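Cell notebook, Skundum table
August, started 8:40

Overnight log first. The Jarance stopped by itself partway through the Odera run, at place 412 of 600, with a following error on the wrist joint. The brake held and nothing fell. The operator screen only gave the code, so I pulled the long log onto the bench laptop and went through the last stretch before the stop. Wrist torque creeps up over several places, always when the arm is coming back from the far side, and drops off again when it turns the other way. I have seen that shape before and it was the cable both times.

Did not clear the fault straight away. Put it in hand-guide and moved the wrist slowly through the turn where it stopped. Free for most of the travel, then a drag you can feel with two fingers, then free again. No grinding and no click, so I am leaving the gearbox alone for now. Joyce Nzioka tried it after me without being told where the drag was and stopped at the same angle.

We left the Odera set on the table while we looked. It takes a while to put back to the layout on the sheet, and the calibration check later on wants it there anyway.

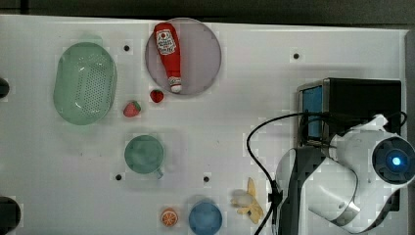 Power off at the wall and lockout tag on before touching the cable. The sheath was rubbed dull on the inside of the bend but not cut through. Felt along the whole run for flat spots and found none. Checked continuity on the gripper pair and the sensor pair with somebody flexing the bend, no dropouts. So the cable stays in service. I wrote the state of the sheath on the spares list so that we order a new one before we need it.

What had gone wrong was the slack. At the last service the tie at the wrist end was pulled up one notch too far, and the loop there ended up 17 mm shorter than the setup sheet says. That was me, I think. The initials on the sheet are mine. When the wrist turns all the way over, the short loop goes tight before the joint reaches its end, and the controller sees it as load.

Redid it like this, for whoever does it next:

Cut the old tie, do not try to loosen it. Bring the wrist to the service pose and then to the far end of its turn by hand, cable free. Let the loop find its own shape. Mark the cable with the paint pen where it leaves the housing. Back to the service pose, new tie at the mark, snug enough that the cable cannot slide but you can still turn it under the tie. Then turn the wrist end to end again before putting any tools away.

The drag is gone by hand. Lockout off at 10:15, powered up, cleared the fault, brake test passed.

Next was the lower end, seeing as we had the cutters out. The arm side and the box side get looked at separately on the service sheet and I would like that changed. They are the same cable run, and if you take slack from one end it comes out of the other. Joyce agrees and will redraw the sheet so the whole run is one line with one signature.
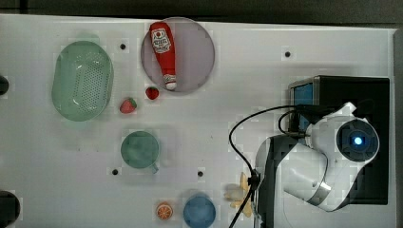

Routing on the table side is still a compromise. We want enough length from the base box for the arm to swing without pulling on the connectors, and every bit of that length has to lie somewhere when the arm is folded up. At the moment it comes off the top of the box, goes out left over the table and runs down past the lower end of the arm, with the small black clip keeping the cables together where they meet it. The clip does its job. The trouble is the ground the loop takes up, and the banana is partly tucked under it, so any pick planned in that corner has the fingers going in among cables. I have asked for a raised guide on the box side to lift the loop off the surface. Until that is made, the corner is marked as a no-go region in the Odera planner and the items that belong there get moved inward by hand before a run.

Clip screw was fine. Retightened to 3 N·m anyway and put a witness mark across the head.

11:30. Calibration. Any time the wrist tie is touched we do the short check, and since the arm had stopped on a fault I did the long one. Touched the pointer tool to the drilled holes in the board in the usual order. The one by the base came out a little high compared with the rest, same as in spring, so I take that as the board and not the arm. All inside the limit. Did not rewrite the base frame. Old values kept, printout is in the back pocket of this book.

Then the gripper. The Skostent fingers were taken off, wiped with alcohol, and the pads looked at under the lamp. Left pad had a shiny patch near the tip where it meets the rim of cups. Swapped both pads so they wear as a pair. Used 4 of the short screws from the tray with the red lid, the long ones bottom out and feel tight when they are not. Opened and closed it by command and compared the reported width with the gauge block. Good at both ends. Slightly off in the middle of the travel, which it has always been, and the planner has a correction for it.

Reminder to self: after a pad change the gripper homing has to be run with nothing between the fingers and with the arm well clear of the objects. Last time the homing was run low down and it closed on a cup rim and stored that as zero. We spent most of an afternoon wondering why it would not hold anything thin.

Lunch, then views for the Odera check. The side view needs redoing whenever the wrist has been apart, as the software compares the finger outline with the one it has stored and will refuse to start if they differ too much.

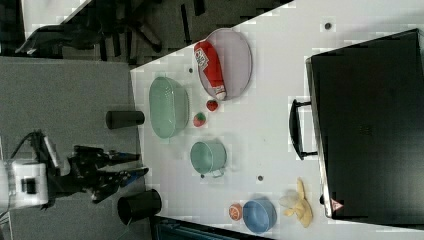

It refused once. The stored outline was from the old pads. Stored a new one under the same name with the month added, and it started without complaint. Please do not delete the old one yet, I want to compare them when the pads have worn in.

14:20. Slow run, speed down to a quarter, empty picks only. Wrist torque is flat through the turn where it used to climb. Half speed, same. Full speed, same, apart from one small bump at the very end of travel that is there on the commissioning plots too. Saved the traces next to the overnight ones so they can be laid over each other.

Started a new run from place 1. I thought about resuming at 412 but the pads are different now and the Odera people would only have to throw the first part out. I told them by phone that the set will be late by a day.

Still open:

Order wrist cable, same length, ask for the softer sheath if they still do it.
Raised guide for the box side. Sketch is on the whiteboard, dimensions on it are right except the slot, which should be wider.
Service sheet, Joyce, cable run as one line.
Torque warning. The controller can give a warning well before it stops on a following error and we have never turned that on. I set it today but only for the wrist joint. If it nags, raise it a bit and write the value here.
Long hex key for the clip screw is missing from the drawer. Used the one from the lathe bench and put it back there.

16:50. Run going, past the turn many times now, no warnings. Lights left on for the cameras, door shut. Whoever is in first, please copy the wrist trace before you stop it.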